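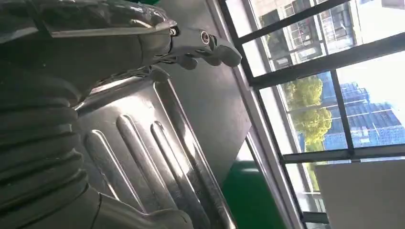 Jayanthi Kurian said on Wednesday's council broadcast was not the place to settle the matter, and that the court should be allowed to finish its work before anyone in Fodbridge drew a conclusion about the former deputy mayor.

Her remarks, delivered in a written statement released by her office, came one day after prosecutors charged Deputy Mayor Alan Gernero with filing a false report of a break-in at his district office.

"I have read the charging papers, and I am troubled by them," Kurian said in the statement. "A false report takes officers away from residents who need them. It also makes the next person who calls for help less likely to be believed. Those are serious concerns, and they will be answered in court."

Kurian, who chairs the city council, said she had asked Gernero to give up his committee assignments while the case is open. He agreed to do so in a letter received by the city clerk at 4 p.m. He had already stepped down as deputy mayor in July, citing family obligations, and keeps his seat on the council.

According to the complaint, Gernero told police that two people had forced the rear door of the office, taken a laptop computer and left a threatening note. Officers spent 297 hours on the investigation, the complaint states, including interviews with tenants in neighboring buildings and a review of recordings from nearby businesses. Prosecutors allege that the laptop was later found in a storage unit rented in Gernero's name and that the note was produced on a printer assigned to his staff.

The charge is a misdemeanor. If convicted, Gernero could be fined up to $3,000 and ordered to perform 200 hours of community service. The city may also ask the court to require repayment of police overtime.

Gernero has denied the allegation. In a short message to constituents, he said he had reported what he believed to be true at the time and would enter a plea of not guilty. His attorney, Kamala Kandasamy, said the storage unit was used by several members of the council staff and that the complaint leaves out statements favorable to her client.

"Mr. Gernero cooperated with every request made of him," Kandasamy said. "He turned over his telephone and his calendar without being ordered to do so. We ask the public to wait for the full record."

Several council members had posted messages of support for Gernero in the hours after the reported break-in. Two of those messages were removed after the charge was announced. Kurian, who had issued a message of her own, said she would leave hers in place.

"I condemned threats against public officials, and I still do," she said. "My position on that question does not depend on the outcome of this case."

The police department said it would not discuss evidence before the first court appearance. In a notice posted on its website, the department said that its procedures for handling threats against elected officials remain unchanged and that all such reports will continue to be investigated in full.

Fodbridge has no rule requiring a council member to resign upon being charged with a misdemeanor. Under the city charter, a member may be removed only after conviction of a felony or by a recall election. A recall petition must carry the signatures of 15 percent of the registered voters in the member's district. The clerk's office said no petition had been filed.

The council is expected to take up a separate proposal from Kurian on the use of official accounts during an active police investigation. The draft would direct members to limit public statements to confirmed information and to refer questions about evidence to the police department. It would not apply to personal accounts.

Gernero's remaining duties will be shared among other members for the time being. Residents of his district may continue to contact his office on routine matters such as street repairs, permits and park reservations. Staff will answer calls during regular business hours, and the rear entrance will stay closed until a new door is installed.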